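About us

Ninda collects examples for people who train robots. Small outfit, 11 of us, one long room plus a kitchen that doubles as a meeting room. We started with 2 arms and a folding table. More arms now, same kettle.

Most of what we do is two-armed work on small parts. Gears, pins, plates, that kind of thing.

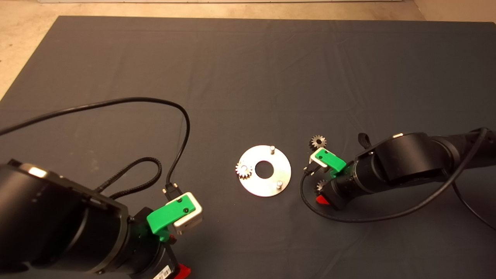
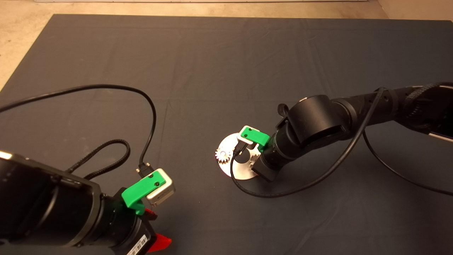

What we do, short version

You have a learning system that needs to see a job done. Many times, done properly, by hands that know what they're doing. We sit at the controls and do it. Every run is recorded from start to finish, camera views and arm positions together, then checked, labelled and sent over.

One run = one go at the task. Parts laid out, arms at rest, go, finish, stop. Then reset and do it again, with the plate turned a bit or the gears somewhere else. A system that has only ever seen the gear in one spot will reach for that spot for ever.

The gear job

Our longest-running task and the one people ask about most. Round metal plate, upright pins, small spur gears. Put each gear on its pin so the teeth mesh. Sounds like nothing. Takes new operators a fair while to get smooth at it, and the first batch from anyone new gets binned. We tell them that on the first morning so nobody is upset.

What makes it hard: shiny metal, small holes, a gripper that hides the thing you're trying to see. We put cameras on the arms as well as above, it helps with the last few milimetres. Dark cloth under everything, so the parts show up and don't roll away. Green brackets are our own print. We're on the fifth version, the first four cracked or drooped or fouled the wrist.

How a batch goes

You send us the task, or we write it with you. We like a call first, emails go round and round.

Trial set of 40 runs. You look at them, you tell us what's wrong. Something always is.

We fix it and agree the layout: where parts may start, how far they may be turned, what counts as done.

Then the full set. Operators swap every hour, hands get lazy after that and it shows in the data.

Every run is watched back by somebody who didn't do it. Marked good, usable or out.

Files go to you with a plain sheet saying what was changed and when. If a cable got moved or a camera was knocked, it's on the sheet.

Mistakes

We keep them if you want them. Dropped gears, missed pins, a second try after a bad grip. Some clients only want clean runs, others ask for the recoveries and nothing else. Both fine, just say at the start. Please do say at the start, sorting them out afterwards is slow and we do charge for it.

Where we came from

Ninda began as a side job inside Giannakopoulos, a workshop that makes jigs and fixtures. They wanted an arm to load parts and had no examples to teach it with, so a few of us stayed late and made some. The arm got passable. Then a neighbour asked, then the neighbour's customer. We moved out the following February and took the folding table with us.

Giannakopoulos still cut our plates and pins. Gemgate is our recording software, written here, not for sale, not very pretty. It starts everything on the same clock and shouts if a camera drops out.

Seketti

Our training scheme, named after the café downstairs where it was planned. Paid, 5 weeks, no robot experience needed. Good operators we've had so far came from dental labs, watch repair, sewing and one from a chip shop. Patience counts for more than anything on a CV. You start on big blocks, move to pegs, then gears. Places open when a bench is free, so ask even if the page says full.

What we don't do

We don't build arms. We don't train the models, though we'll happily look at why yours keeps letting go too early. No filming of the public, no food tasks at the moment (the rice week, never again).

Clients own thier runs. We don't resell them or mix them with other people's sets.

Visiting

Come and have a go. Mornings are best, the sun gets on the benches after 2 and we pull the blinds down. Ring the bottom bell, the top one is the dentist. Flat shoes please and mind the cables.

Getting in touch

Use the form on the contact page. Say what the task is, how many runs you think you need and whether you can post us the parts. Replies usually same day, slower when we're finishing a batch.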